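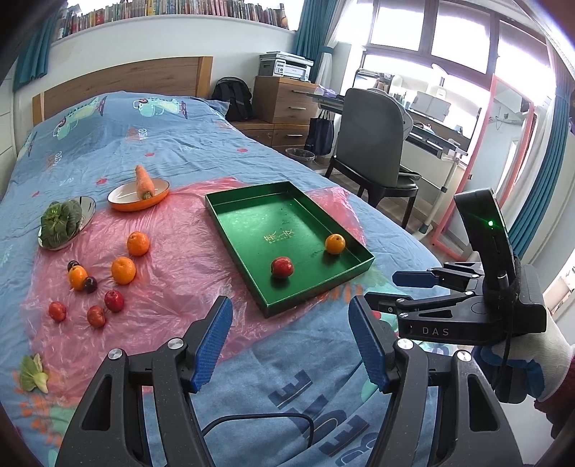
The greengrocer's, upstairs branch. Tray in the middle, carrot in the good orange dish.

3 min read

July, just gone nine in the evening

The bed is full of fruit again. I say again as though it were a habit, but it's only the second time this month, and the first time it was onions.

The kitchen table is upside down in the hall waiting for its leg to be glued, and the worktop belongs to the new shelf from Viler, which arrived in pieces with 330 screws and a leaflet in which a smiling man does everything with one hand. So when it came to sorting out what we had in the way of fresh food, the bed was the only flat thing left. I put the pink plastic down first. I'm not an animal. The duvet cover is the blue one with the cartoons, chosen by a person of seven who has since moved on to horses and won't hear a word about it.

Edit Szekeres rang while I was laying it all out and asked what the rustling was. I told her. She said that in her mother's house fruit on a bed meant either a wedding or a death, and which was it? I said it was apples mostly. 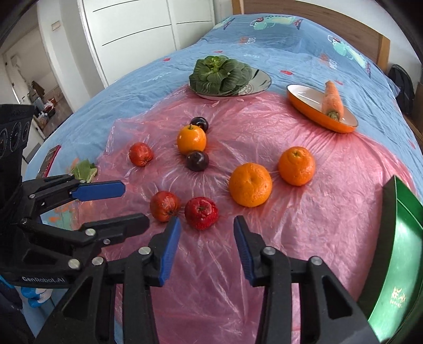
I had meant to be strict about it. Anything fit for guests to go in the green tray, anything for us in a bowl downstairs, anything past hope to the compost. By half past I was just moving oranges about. There is a great deal of pleasure in putting an orange next to another orange, and I'd sooner not look into why.

The bok choy got a plate to itself because it wouldn't sit nicely with anyone. I have no plan for it. I bought it from Tóth on the corner, who told me to fry it with garlic for five minutes and then stood there until I agreed. The carrot I can explain even less. One carrot! I must have gone in for a bag.

The plums are small and very dark and I've decided they're for me.

Edit rang back to say she'd remembered it wrong and it was walnuts on the bed, and only at weddings. Then she told me about her cousin in Nunitz, whose kitchen has been finished since spring and has a drawer that closes itself. I was glad for the cousin – or I said so, and in a voice I thought was quite good.

As for the apples, they're a mixed lot. One looks fit for a shop window and one of its neighbours looks the way I do before coffee. Crumble would forgive them both, but the oven is behind the shelf.
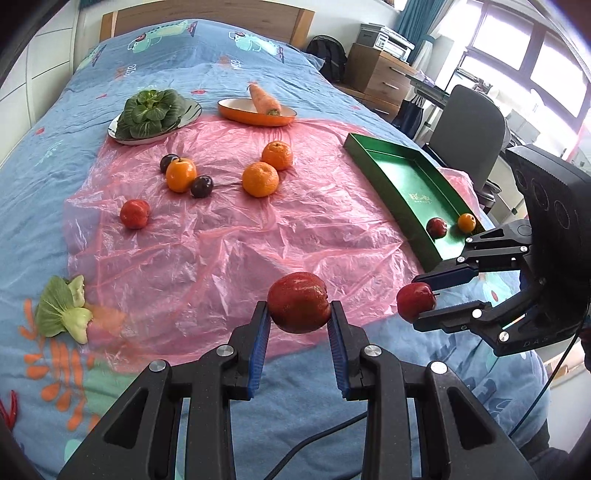
Still to do before I can lie down

Apples into something that isn't a bed. Find the lid of the Detier pan. Ring about the table leg, again, and be pleasant. Fold the pink plastic, which has never once folded. Eat a plum.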